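Lesberg Floral Wallcovering, Large Botanical

Lesberg is a dense flower print on a pale off-white ground, drawn at a large scale. The blooms are mostly pink, with orange lilies and pale blue flowers between them and olive and gray-green leaves filling in. It is sold by the roll and works on a full room, a single wall or a small three-sided nook.

The pattern runs edge to edge with very little open ground, so seams are hard to spot once the paper is hung. Order all rolls for one job at the same time and check that the batch numbers match.
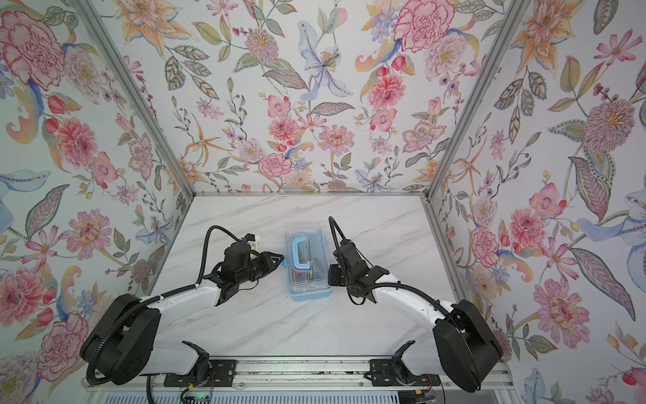

Pairing with a work surface

The print is busy, and a quiet top suits it best. A white marble-patterned surface with soft gray veining picks up the pale ground of the paper. Plain aluminum trim at the corners and along the back edge gives the paper a clean line to stop at. Broseletti corner trim is sold separately and can be cut with a fine-tooth saw. 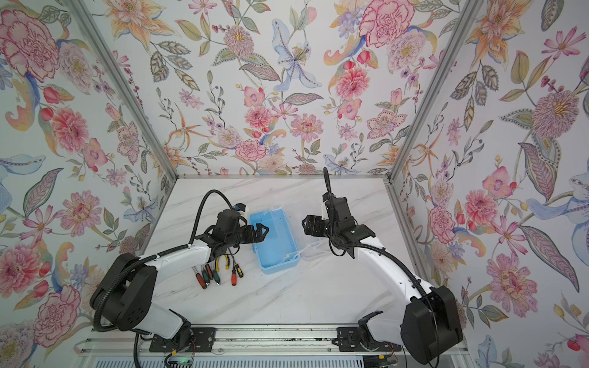
Lesberg on three walls, with marble-patterned top and aluminum corner posts.

Details

Material: non-woven, paste the wall
Roll width: 196 mm sample strip, or full width by order
Rolls per carton: 4
Roll length: 10 m
Care: wipe with a damp cloth, no abrasive cleaners
Removal: peels off dry in full lengths

Ordering

Samples ship in up to 2 working days. Full cartons are sent from the Begović warehouse. Opened rolls can't be returned. For trade accounts or help working out quantities, contact Esperanza Holloway at the sales desk and have your wall height and total width ready.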